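Automation Lab 2, Course Handout
Unit 3: Setting Up and Looking After the Block Cell
Revised 11 July 2022

Read this before your first session at the cell. It covers the work area, the gripper, the table marker, the daily check and the most common faults. The control software has its own handout (Unit 4).

1. The work area

The cell has a perforated table, one arm and a wooden board that carries the blocks. Everything the arm needs to reach sits on the board. Cups, pens, phones and laptops stay off the table at all times, including when the arm is powered down.

The hazard tape marks the side of the table you do not lean over while the drives are on. If the tape starts to lift, press it down and tell the lab desk. Do not cut it back.

The board is not fastened. It gets nudged during normal use, and a shift you can barely see is enough to spoil a taught position. Put it back against the stops before each run and then check it with the corner test in section 4.

2. The gripper

The gripper hangs from the mount at the wrist, and the mount is held by a clamp collar with one bolt. Almost every gripper problem we had in the last two terms came from that bolt or from the fingers.

To refit the gripper after cleaning:

Put the arm in the service pose and press the stop button.
Slide the mount into the collar until it seats. There should be no gap when you look from the side.
Turn the mount until the scribed lines match.
Tighten the clamp bolt with the torque key from the Brokitz kit. Use the key even if the bolt feels tight by hand.
Reconnect the cable and leave enough slack for the wrist to turn both ways.
Release the stop button and run the open and close routine 3 times.

Wipe the fingers with a dry cloth at the end of the day. No solvent. Paint from the blocks builds up on the fingers and changes how they hold.

3. The table marker

The black-and-white marker fixed to the table gives the camera its reference. If the marker is dirty, covered or loose, every position the camera reports will be off by the same amount. Students often try to fix this by reteaching the picks one at a time, which wastes an afternoon. Look at the marker first.

The arm may hide part of the marker when it is working at that corner of the board. Take the reference reading from the home pose only.

4. The corner test

Run this after moving the board, after refitting the gripper, and after any collision. Set the speed to low and keep one hand near the stop button. The arm visits each corner of the board in turn, then goes to the middle and lowers until a finger just meets the wood. Log the height reading at the middle. For this cell it should be 173 on the Zulo display. If it is off by more than 2, stop and go to section 6.

When the corner test passes, set out the blocks and try a slow touch-down among them.

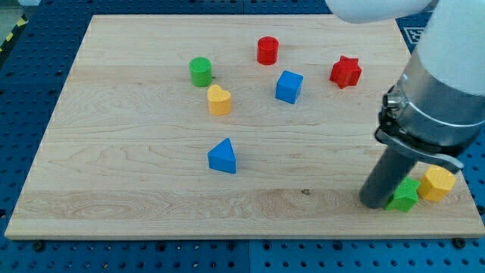

5. Setting out the blocks

Use the mixed set: cylinders, cube, prisms, heart, star and the green one with the wavy outline. Leave room for a finger on both sides of any block you plan to pick. The star and the wavy block are the hard ones, as the fingers can land on a point or in a dip depending on how the block is turned. Start with the cube.

Chipped blocks go in the return tray. Do not sand them.

6. Common faults

Height reading off after refitting: the mount is not fully seated. Loosen the clamp bolt, reseat, repeat the corner test.

Height correct, picks off to one side: the board has moved, or the marker needs cleaning.

Block turns in the grip: fingers dirty, or one finger is loose at its base.

Gripper opens but does not close: check the cable at the wrist before you restart anything.

Write every fault in the cell log, even if you cleared it yourself. Give the time, what you saw and what you changed.

Before next session: read Unit 4, pages 1 to 3, and bring your signed safety sheet.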